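Stop paying for fingers you dont need

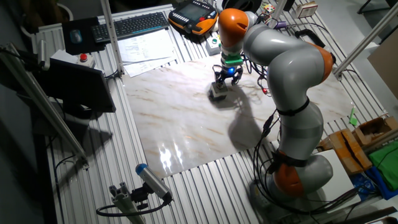

Two fingers, one gray block, cables strapped down the arm.

Third week comparing grippers. Opinion, not a report. Two fingers wins, for shops our size anyway. The Jorkuver hand costs more, weighs more, and did 70 good picks out of 100 on small blocks. The plain Marura did more. Cheaper too.

Iveta Charvát says I'm being unfair, odd shapes need more fingers. Fine. How many odd shapes do you run? We had 10 part types in December, all boxy.

Buy simple. Spend teh rest on cable management.

Recent
Carska controller, first week
Jireš wrist camera under 399?
Teach pendants I have dropped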